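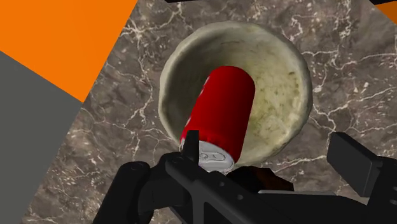

The can-in-bowl task in simulation, one finger touching the neck of the can and the other standing open.

Review: the Zunard Good Practice Kit for simulated pick-and-place
7 Dec 2023

I have been meaning to write this one up for a while, and I apologize in advance for the length (my reviews do tend to wander, as regular readers will know). The Zunard kit is a set of written rules for running and recording robot manipulation tasks in simulation, bundled with a checklist, a log template and a small checker program that reads your logs and grumbles at you when something is missing. It doesn't include a simulator or any scenes. You bring your own, and the kit tells you how to behave while you use them.

That may not sound thrilling! But I run a very small outfit in Prarthorpe where we test grasping policies for kitchen and tabletop work, and for years our house rules lived in a text file that everybody edited and hardly anyone read. So I was ready to love a proper rulebook, and for the most part I do.

I used version 3 of the kit through November on a task I know well, getting a drink can out of a bowl. It's a nice, awkward little job. The can leans in the bowl with its lid end down over the rim, the bowl is wide and shallow, and the gripper has to come in low beside the neck without bumping the crockery. I gave it 700 runs under our old rules and then 2000 under Zunard's, with the same policy and the same arm model, and let the checker loose on both sets.

Getting started

Installation was painless. The checker is one small program, and it was happy with our log format after I renamed a few columns. The rulebook itself is a plain document of sixty-odd pages, written by people who have clearly sat through a lot of bad runs, and I mean that as high praise. The tone is friendly. Where a rule has an exception the exception is printed right beside it, so you aren't flipping to an appendix every five minutes.

The rules I liked best

My favorite is the contact rule. Zunard wants every log to separate "touch" from "grasp," and a touch by one finger can never be entered as a grasp, however promising it looks. The picture at the top is a good case. The left finger is right up against the neck of the can and the other one is well away to the side, so under the kit that moment goes down as single-finger contact and that's all you get to say about it. Our old file would have let you write "grasp started," which is a phrase that has caused me no end of trouble when comparing one batch with another.

Close behind is the rule on success. You have to write down what counts as a success before the first run, in words a stranger could apply, including how long the object must be held and how far it must be clear of everything else. I had always thought ours was clear. Ours said "can is out of bowl." The checker has no opinion on English prose, bless it, but the worksheet that comes with the rule asks a string of questions, and by the third one I had realized that a can knocked over the rim and sent rolling along the counter would have passed. I went back through the 700 old runs and yes, a few of those were in there, counted as wins. Rather embarrassing, but I'd sooner know.

I also have a soft spot for the section on scene plainness. It asks you to note which surfaces are textured and which are flat color, and to keep that note with the results. We have a veined marble countertop with flat orange and gray panels beyond it, which is fine for our purposes, but a policy that does well there hasn't been shown anything about a cluttered kitchen. The kit makes you put that in writing next to your numbers. I wish more papers did the same, and I wish I had been doing it myself all along.

The rules I could live without

The naming rules are fussy. Every object needs a name, a version, a mass and a friction value, and the checker refuses the whole log if one of them is blank. I understand the thinking, and mass and friction matter a great deal with a slippery cylinder in a glossy bowl. But it also wanted a friction value for panels that the arm can't reach, and I ended up typing in a placeholder just to make it stop. A rule that teaches people to type placeholders needs another look.

The limit on stored frames bothered me too. By default you keep 200 frames per run, spaced evenly, and on a slow approach that is plenty. On our task the interesting part is over very quickly once the fingers reach the can, and even spacing missed it again and again. You can raise the limit in the settings, and I'd suggest doing that on day one. Better still would be a setting to save more frames near first contact, and I have written to ask for it.

And then there is the chapter on moving from simulation to real hardware, which is thin. It says sensible things about starting at low speed, keeping people outside the reach of the arm, and checking the emergency stop before every session. All good advice, but it fits on two pages. If you are heading for a real cell you will need a proper risk assessment and your local safety standards as well, and I'd have liked the kit to say so in larger type.

How it compares

Before this I had tried the Santoso checklist, which is free and fits on a single sheet. It's lovely for students or for a weekend project, and I still have it pinned over my desk. It doesn't ask you to define success, though, and it has no checker. Sinar sits at the other end, with a full audit trail and sign-off on every scene change, and for a group our size it was like wearing a winter coat to bed. Zunard falls comfortably in the middle.

Would I buy it again?

I would, and I have already renewed. Our success rate on the can task looks worse than it used to, and the logs are far easier to read. If you share results with anyone outside your own room, get it. If you work alone and only want to see whether an arm can pick something up, start with the Santoso sheet and save your money.

Four stars out of five. The fifth is waiting for them whenever they fix the friction business.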